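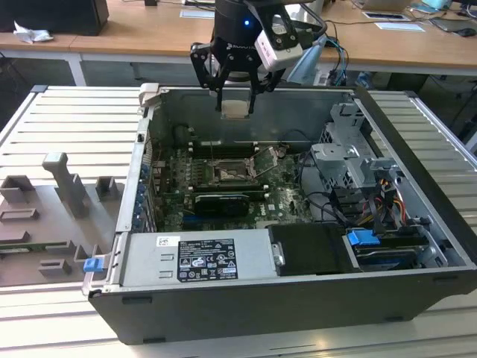
Flulen is a chain of neighborhood grocery stores with a focus on bulk foods, fresh produce and store-made prepared meals. The company runs 30 stores, most of them in former hardware or furniture shops that were already standing when the chain moved in. It is supplied from two warehouses, one for dry goods and one for chilled and frozen items.

Store format

A typical Flulen store has six departments: produce, bulk, dairy, bakery, frozen and prepared foods. There is no full-service meat counter. Packaged meat and fish are sold from a chilled case next to dairy, and the selection is smaller than in a standard supermarket.

The bulk department stands in the middle of the sales floor and is usually the largest. It carries flour, rice, dried beans, nuts, coffee, spices and breakfast cereals, sold by weight from gravity bins and scoop bins. Shoppers may bring their own jars, which are weighed at a counter near the entrance before they are filled. Liquid goods such as cooking oil, vinegar and dish soap were added later and are not sold in every store.

Produce is placed along the left wall. Most of it is sold loose — bagged salad and berries are the main exceptions. Stores may buy from nearby growers in season, but staples such as onions, potatoes and bananas come through the dry goods warehouse.

Store brands

Flulen sells three store brands. Workinis covers basic pantry items, including canned tomatoes, pasta, sugar and salt. Moges is used for frozen vegetables, soups and ready meals. Prindis is the name for dairy products and eggs, and was extended in February to cover plant-based milk and yogurt. Store brand items are shelved beside national brands and carry a colored strip on the price label.

Prices and loyalty program

Shelf prices are the same in all stores, apart from locally bought produce. Weekly specials are printed in a flyer and posted at the entrance. Members of the loyalty program receive a credit on bulk purchases, which must be used within 30 days. Membership is free and is not required to shop.

Operations

Stores are open every day, with shorter hours on public holidays. Bread is baked on site from dough delivered overnight. Prepared foods are made in the larger stores and sent to the smaller ones each morning — unsold portions are marked down in the evening. Deliveries to homes are not offered, but orders for pickup can be placed by phone.

Last updated: 24/06/2020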